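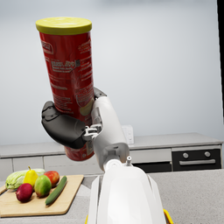 By the equipment planning coordinator, Geltonow

Our request for the second pair of arms goes to the budget meeting on 10th August, and I want to explain what is inside it. The price from Rostby is for arms only. Hands are quoted separately by Nuchit, with a delivery time of 28 days. 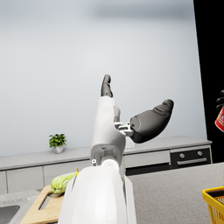

Kitchen counter task in simulation, with cutting board and basket.

We will stay in simulation until the order is approved. A tall can and a head of cabbage ask very different things from a hand, so I prefer that we choose the fingers first and the arms after.

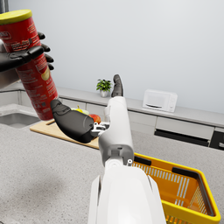

The spare parts line is the one I worry about. Last year we planned for five replacement finger pads and used them all before winter. This time I have put $744 for pads and cables, and Plastholm will hold that price for 90 days - after this we must ask again.
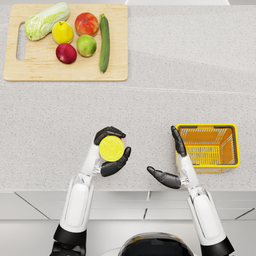
Simulated view of both arms at the counter, basket on the right.

If your group needs time on the new equipment, please send me your hours before the meeting. Late requests can still go in the next budget, but I cannot promise a place.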